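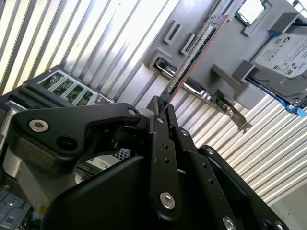
Search posts and people

Maiara Trindade
29 June 2021

OK, I've had the Cirkura bench kit at the Flinden workshop for 11 days now and I have a lot of feelings about it, nearly all of them good. Settle in, thread coming.

Quick background for new followers: we take in old office desktops, test them, swap what needs swapping and send them back out to schools and community groups. Lots of opening cases. Lots of memory going in and out. My thumbs have had enough!

The kit is the gripper, the wrist camera, the grey parts fixture and the software that ties it all together. You bring your own arm. We're hiring ours through Arkbridge, and their person had it bolted down and talking to the Cirkura box before I'd finished my tea.

Price, because everybody asks: $969 a month for the kit, arm not included. It isn't pocket money for a place our size. I had to think hard about it, and I'll get to whether I'd pay it again.

First big tick goes to the fingers. They're skinny. I was expecting something chunky made for picking up boxes, and these come down to a narrow pinch that will take a long thin card by its end without smothering the whole thing.

Second big tick: you teach it by driving it. You steer the arm through the job yourself, the kit records it, and after a good pile of goes you ask it to have a try on its own. No code from me at any point. (I can write code. I don't want to, at work, on a bench, holding a screwdriver.)

Our starter job is memory. Pick up a stick, carry it over to the board, line it up with the slot, push it home. Sounds like nothing. It's a fiddly little task and I have a new respect for my own hands. 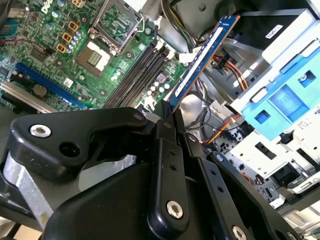
The lining up is where you spend your time. There's a notch in the stick, there's a key in the slot, and if you come in tilted you have to back off and straighten before you even think about pushing. I was terrible at this on day one. Truly awful. By the end of the first week I'd stopped holding my breath.

What helped most was the slow mode. Hold the pedal half down and all your movements shrink, so a big wobble of the hand turns into a tiny nudge at the fingertips. Best feature in the whole kit and it gets one line in the manual!

Speaking of the manual: it's fine. Clear pictures, plain words, a bit thin on what to do when the gripper loses its zero. The answer is to switch it off at the box, close the fingers by hand, then switch it back on. Writing it here so future me can find it.

We've recorded 29 good runs of the memory job so far, plus a heap of duds. The software lets you bin a dud straight away with one key, which is lovely, because you always know the moment you've done a bad one.

A tip if you're setting one of these up: lay the tower flat, side panel off, and tuck every loose cable back toward the drive bays before you start. Fingers and cables don't mix. I hooked a power lead early on and spent the rest of that morning checking plugs.

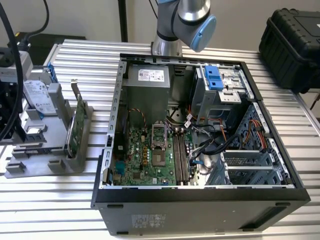
Tower on its side, hard drive and card standing in the grey fixture, arm at the back.

The fixture deserves its own post. It comes as a file, you print it yourself, and you can change the slots to suit whatever you've got lying about. Araújo, who does our printing, made us a version with a bit more room for the cards and it went on the bench the same afternoon.

And having parts stand upright in a known spot makes such a difference. Before that I was picking things up off the flat bench and chasing them around like peas on a plate.

Someone in the replies asked if it's loud. No! The arm has a soft sort of hum. The old extractor fan in our back window is far worse.

Someone else asked if you need the second camera, the one that looks at the whole bench. I'd say yes. The one at the wrist is brilliant for the close work and useless for knowing where your elbow is. With both up on the screen I stopped bumping the side of the case.

Things I don't love, to be fair to everybody. The wrist view can be confusing at first. As the wrist turns, the whole board turns with it, so "left" on your screen might be anything. You do get used to it, but budget a day of swearing. 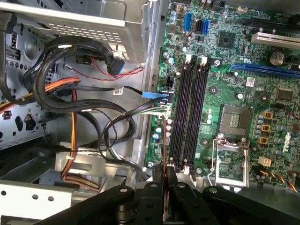
I got over it by picking a landmark each time. Find the processor socket, find the memory slots, work out which way is up from those two, then move. Sounds silly written down. Works every time for me.

Other gripe: the fingers have bare tips and I'd like the option of something grippier for metal brackets. Cirkura's support desk tells me pads are planned for October. I'll hold them to it (nicely).

Support has been great otherwise, by the way. I sent a rambling message with a bad video of a stuck calibration and got a proper reply the same day from a person who'd clearly watched the lot.

So how does it go on its own? Early days. After the first round of training it gets the stick to the slot nicely and then it dithers, comes down, lifts off, has another think. I found myself cheering it on. I don't trust it to push yet, so I keep a hand near the stop button and call it before the last bit.

I'm keeping it to one model of tower for now. The temptation is to throw everything at it, and Arkbridge's advice was to get one job solid first, then change one thing. Sensible. Hard to stick to when you've got a shed full of other towers looking at you.

Would I pay for another month? Yes, already have. Even if it never fits a stick by itself this winter, the recording side is so good that I've been using it to show new starters how a board is laid out.

If you fix computers for a living and you're curious, ask them for a loan before you sign. They do a short trial if you've already got an arm. If you're near Flinden, come by and have a drive of ours, I'll put the kettle on.

Next job to teach it is expansion cards. The bracket end worries me. Will report back!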